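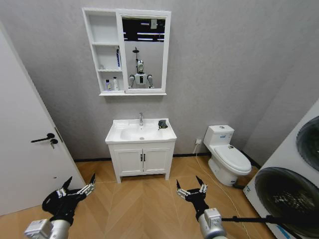
**otis_n:** Have to side with Delphine on the vanity, sorry. If you're only keeping one place for stuff in a bathroom that size, keep the wall cabinet and put in a pedestal sink. You get your knees back!

**delphine.r** (original poster): Thank you Otis!! For anyone just joining, my sister and I are splitting the cost of redoing the small bath in the house we rent out, and we've been going in circles since October. She wants drawers. I want floor. We have 2,000 dollars and neither of us is budging.

**mquintanilla:** Please don't do a pedestal in a rental. I did one in my upstairs unit and the tenant ended up with a plastic tower next to the toilet for the extra rolls, the hair dryer, the cleaning stuff, all of it. It took up more room than a vanity would have. People own things, you can't design that away.

**otis_n:** Myrtle, that's a tenant problem lol. Put a shelf over the door, done.

**mquintanilla:** A shelf over the door that I need a step stool to reach? I'm five foot one, Otis.

**delphine.r:** Ok so the two real options on my list are the Dakov vanity, 22 inches wide, or the Ilura pedestal. The Dakov is 597 with the faucet. The Ilura is cheaper, but then I'd have to patch the wall where the old cabinet was, and our plumber (Jalen, he's great, he's also booked forever) says the supply lines would be out in the open and I'd want nicer valves. So there goes the savings.

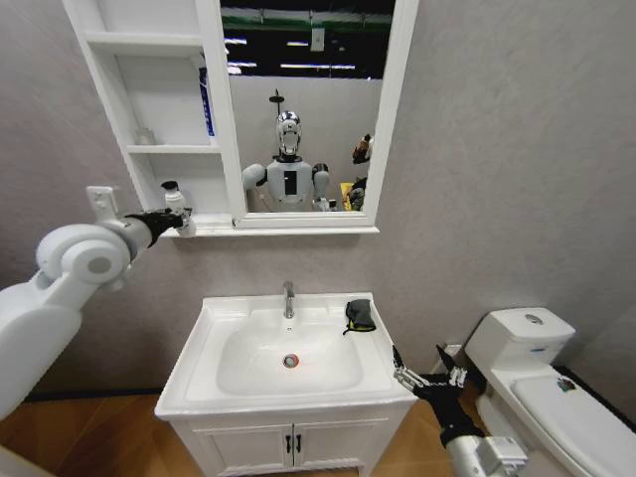

And my other worry is cleaning. The vanity we have now has that little gap on the side where everything falls and I've spent more of my life than I'd like poking a coat hanger down there. If we go with drawers I want it tight to the wall or a good foot away from it, nothing in between.

**verna_o:** Caulk the gap! Backer rod first, then caulk. Ten minute job.

**mquintanilla:** What Verna said. And get the Dakov.

**otis_n:** I'm still voting pedestal but I'd take a wall-hung vanity as a compromise. Delphine, do you know if there's any blocking behind that wall?

**delphine.r:** No clue. I'll ask Jalen when he calls me back.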